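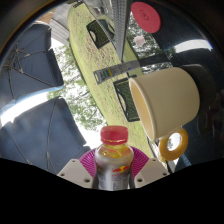 Said Morsyからは、反射の強い天板で収録した実演は学習に使わず、すべて撮り直すべきであるとの意見が出ております。当方としては、全数の撮り直しが本当に必要であるのか判断しかねており、同種の作業を経験された方のご見解を伺いたく、投稿いたします。

作業の内容は、屋外のテーブルに置かれた小型のボトルを手持ちグリッパーで両側から挟み、持ち上げて、指定した位置に立てて置くというものです。近くにはマグカップなどの小物があり、これに触れずに通過させることも課題に含めています。収録は人の手で行い、手先に付けたカメラの映像と指の開度から方策を学習させ、同じ形状の指を備えたアームで再生します。遠隔操作による収録も別に実施しておりますが、今回お尋ねするのは手持ちの分です。

2月から収録を始め、これまでに1,702件の実演が集まりました。このうち666件について、手先軌跡の推定が途中で跳ぶ、または停止するという現象が確認されています。室内の机で収録したものにはほとんど見られず、屋外のガラス天板で収録したものに集中しています。天板には空や樹木、日よけの傘が映り込みますので、映り込みの特徴点を実物と取り違えているものと推測しております。

お伺いしたい点は二つあります。まず、軌跡が乱れた実演のうち、把持の前後だけが正常なものを切り出して利用することは許容されるでしょうか。次に、今後の収録において天板を布で覆うことは適切でしょうか。覆えば推定は安定すると思われますが、実際にアームを動かす場所の天板は覆われておらず、学習時と運用時の見え方が異なることを懸念しています。

なお、グリッパーの指は細かい溝のある柔らかいもので、ボトルを挟むと多少たわみます。開度の値のみでは、接触したかどうかの判別が困難な場合があることを申し添えます。

Clestside 収録係

Udico 技術窓口

全数の撮り直しは必要ないと考えます。ただし、選別の基準を先に文書化し、その基準に従って機械的に振り分けることが前提となります。担当者が映像を見て一件ずつ可否を決める方法では、成功した実演ばかりが残り、置き直しや位置の修正を含む実演が失われる傾向があります。

軌跡が跳ぶ原因については、ご推測のとおり映り込みの可能性が高いと思われます。平らなガラス面に映った樹木は、カメラから見れば天板の下方に実在する樹木と同じように動きます。特徴点としては安定しているため、通常の外れ値除去では取り除けないことがあります。手先が天板に近づくほど、視野に占める天板の割合が大きくなりますので、把持の直前に乱れが集中していないかをご確認ください。

対処としては、まず天板の領域を特徴点の抽出対象から除外することをお勧めします。グリッパーの指と本体も、画面上で常に同じ位置に写りますので、併せて除外してください。当方で同様の収録を行った際には、指の部分を除外し忘れたことにより、手先が静止していると誤って推定された例がありました。指がたわむ場合は、除外する範囲を最も開いた状態と最も閉じた状態の両方で確認しておく必要があります。 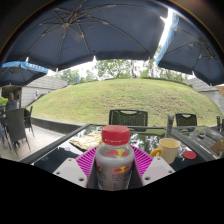

除外の処理を加えたうえで、既存の実演をすべて再計算し、それでもなお跳びが残るものだけを不採用とする手順が妥当です。椅子や植え込み、建物の壁など、天板の外にある静止物が十分に写っていれば、軌跡は復元できる見込みがあります。反対に、手先を真下に向けたまま長く操作した実演は、天板以外の手掛かりが乏しく、復元は難しいと思われます。再計算の結果は、採否だけでなく跳びの大きさも件ごとに記録しておくと、後日基準を見直す際に役立ちます。

切り出しについては、方策が軌跡の相対的な変化のみを入力とするのであれば、正常な区間を独立した短い実演として扱うことに大きな問題はありません。区間の長さは、少なくとも5秒を確保してください。これより短いと、接近の動きが含まれず、いきなり把持から始まる実演が増えます。課題の開始位置からの絶対座標を用いている場合は、切り出しは避けるべきです。

布で覆うことについては、賛成いたしかねます。ご懸念のとおり、見え方が変わります。それに加え、ボトルの底が滑る感触も変わるため、実演者の置き方そのものが変化します。布の上では、無意識に押し付けて置くようになる実演者が見受けられます。

Bodport利用者

うちでは布を敷いて収録しましたが、特に支障はありませんでした。室内の作業です。

Yazıcı 教育担当

二点目について、別の観点から補足いたします。

映り込みが運用場所にも存在するのであれば、学習用の映像にも含まれているべきであり、軌跡の推定と画像の学習とは分けて検討することが望ましいと考えます。具体的には、収録の開始時に、テーブルの外周をゆっくり見渡す動作を加えてください。周囲の静止物による地図が先に作られ、その後に手先を天板へ近づけても、推定が映り込みに引かれにくくなります。見渡しの部分は学習の対象から除きますので、実演の内容には影響しません。

また、小さな標識板を天板の端に置く方法もあります。この場合、標識板が常に同じ位置にあると、方策がそれを手掛かりとして覚えてしまうおそれがあります。30件ごとに位置を変え、一部は置かずに収録することとしてください。

接触の判別については、開度の値に加えて、閉じる指令を出した後に開度の変化が止まった時点を記録する方法を用いています。指が柔らかい場合、止まった後にもわずかに値が動きますので、閾値は実際に使用するボトルで決定する必要があります。空のものと中身の入ったものではたわみ方が異なりますから、両方で測定してください。

実演者への指示も文書にしておくことをお勧めします。当方では、ボトルを挟む前に一拍置くこと、置いた後は指を完全に開いてから手を引くこと、マグカップの上を越えずに脇を通すことを定めています。指を開き切らないうちに手を引いた実演が混在すると、再生時にアームがボトルを引き倒すことがあります。軌跡の乱れとは異なり、この種の誤りは数値に表れにくく、後から選別するには相応の手間を要します。

Clestside 収録係

詳細なご教示をいただき、ありがとうございます。方策の入力は相対的な変化のみですので、切り出しを採用する方向で検討いたします。まず、指と天板を除外したうえで666件を再計算し、跳びの大きさを記録します。外周の見渡しについては、次回の収録から手順書に追加いたします。

Udico様に一点だけ確認させてください。天板の領域は手先の動きに伴って画面内で形が変わりますが、除外の範囲は一コマごとに求めておられるのでしょうか。

Udico 技術窓口

天板については、一コマごとに領域を求めております。境界が多少ずれても差し支えありませんので、縁を広めに含めて除外してください。マグカップやボトルのように天板に載っている物は、除外した範囲に入っても構いません。指と本体は固定の範囲で足ります。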